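Recovery Heart Rate in Standardbred Horses After Training Miles: Student Project Report

Last updated April 2025
Reading time: 2 min

1. Background

Harness racing trainers commonly judge a horse's fitness by how quickly its heart rate falls after a training mile. Published guidance on the subject is mostly based on Thoroughbreds, which gallop and carry a rider. The present project examined whether a simple recovery measurement, taken by hand at a fixed time, could be used in a working Standardbred stable without special equipment.

The project was carried out at the Dovbridge training track as part of the second-year equine science course at Virton. The stable allowed access to 28 horses, both trotters and pacers, all of them in regular work when measurements began in December. Horses returning from injury were left out.

2. Method

Each horse was jogged as a warm-up and then driven one training mile at the pace set by the trainer. Heart rate was taken with a stethoscope behind the left elbow at two points: on return to the barn, and again ten minutes later. The horse stood in its own stall with the harness removed. Track condition, air temperature and the mile time were written down at the same session.

Readings were entered on paper forms and copied to a spreadsheet the same evening. Over the full period, 2,708 readings were recorded. Those taken while a horse was visibly upset, or when the ten-minute mark was missed, were marked and kept apart from the main set.

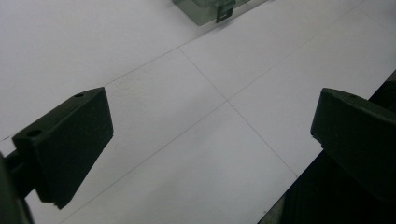

Recovery was expressed as the difference between the first and second readings. The horses were then placed in groups by gait and by age, and the median for each group was compared. The Erno scale, the stable's own system for rating effort, was used to separate easy miles from hard ones.

3. Results

The median heart rate at ten minutes was 64 beats per minute across all easy miles. Hard miles gave higher values and a much wider spread. No clear difference was found between trotters and pacers once effort had been taken into account. Two-year-olds recovered more slowly than older horses in the first weeks, and the gap narrowed as training continued.

4. Limitations

The walk from the track to the barn was not the same length for every horse, and this affected the first reading more than the second. Several students took measurements, and their technique was checked only at the start. The Erno scale depends on the driver's opinion and has not been tested elsewhere.

5. Recommendations

It is recommended that future groups take the first reading at the track gate. The Ní Mhurchú recording form should be kept in its present layout, with one added column for the name of the person measuring. Blank copies are held in the course office.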